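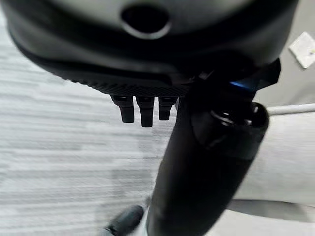 Fig. 4. Underside of the housing, with the three prongs.

Section 4: Setting Up Your Stall

Ondwood Food Fair, Trader's Guide
Revised 2/22/20

Read this section before you arrive. Reading it on your phone in the queue at the gate, with a van full of chutney behind you and forty people behind the chutney, does not count.

4.1 Before you leave home

1. Check your pitch number against the plan in your welcome pack. Pitches on the Ondwood plan run from the river end up to the bandstand, apart from row C, which runs the other way. We know.

2. Pack your food hygiene certificate, your insurance letter and your allergen sheet in the same folder. Put the folder in the front of the vehicle. Every year at least one trader has to unload an entire cheese counter to reach a sheet of paper.

3. Measure your stall with everything open: awning, side flaps, serving hatch, the little shelf for napkins. A standard pitch takes a three-metre stall. It will not take a three-metre stall with a shelf.

4. If you cook on site, bring your gas safety paperwork. Shahab Heydari checks these himself and he cannot be charmed, although he has been known to come back later for lunch.

Note: Changes to your menu must reach the office by the first Friday in May. A new flavour of fudge is a change. So is "we also do burgers now".

4.2 Arriving and unloading

1. Come in by the Nerkine Lane gate. The main gate is for visitors, ambulances and the brass band.

2. Show your pass at the hut and wait to be waved through. The person waving at you from the car park may simply be friendly.

3. Drive at walking pace. Pick somebody slow.

4. You have 40 minutes to unload. Take everything off the vehicle, put it on your pitch, move the vehicle to the traders' field, and then come back and set up. Do it in that order. Building the stall around the van feels efficient until the van has to leave.

Caution: The grass beside row A slopes towards the river more than it seems to. Put blocks under anything with wheels. The Drullura Coffee trailer set off on its own at the last fair and got as far as the jam tent.

4.3 Power

Each pitch with power has one socket on a post at the back, rated for one stall's worth of ordinary equipment.

1. Find the post with your pitch number on it. The one nearest to you may be your neighbour's.

2. Uncoil your extension lead fully, even if you only need a bit of it. A lead left wound on its drum gets hot under load, and we would like the only smoke to come from the brisket.

3. Plug in one thing at a time, starting with the fridge.

4. If the power trips, unplug the last thing you added. It was the urn. Ring the site office and Lakmal Liyanage will come and reset the post.

5. Leave your fridge on overnight and write the temperature on the card provided, last thing in the evening and first thing in the morning.

Note: Kettles, urns, waffle irons and heat lamps all count as heating equipment, and you may run 2 of them. Traders who need more should have ticked the box on the form. If you did not see the box, it was under the bit about parking, where we put it so that people would read it.

4.4 Water and waste

1. Drinking water comes from the blue standpipes. Fill your containers before the public arrive, when the queue is short and tempers are longer.

2. Set up your hand basin first, ahead of the bunting. You need hot water, soap and paper towels at the stall all day.

3. Tip waste water into the drain marked GREY behind row D. The flower bed is not marked GREY. The flower bed has suffered enough.

4. Used oil goes back into its own drums with the lids on and goes home with you.

5. Flatten all cardboard. A box with another box inside it is still two boxes.

4.5 Tastings and queues

1. Keep samples covered and bring them out in small batches. A full tray of free sausage has a life of seconds and attracts the same four gentlemen every time.

2. Display your allergen sheet where people can read it without leaning over the hot plate.

3. Run your queue along the front of your own stall. If it crosses the path, a steward will ask you to fold it. The Tabrizi flatbread stall, which served 267 customers before noon on the Saturday, did this with two hay bales and a stern aunt.

4. Keep a float in coins. The card signal is good in the morning, fair at lunch, and by mid-afternoon depends on the weather and on how many people are filming the goat.

Caution: Do not set up a tasting table in the walkway, however small the table. It will be removed and you will find it at the site office, probably with our tea on it.

4.6 Final checks

Walk round to the front of your stall and look at it as a hungry stranger would.

Prices showing. Fire blanket within reach. Guy ropes tied down and marked with something bright. Bin lined. Vehicle gone — properly gone, to the traders' field, which is 200 metres up the track.

A steward will come by with a clipboard before opening. Once your sheet is signed you may start serving. Stewards may accept a small portion of whatever you are selling, but this has no effect on the signature.

For packing up at the end of the day, see Section 5.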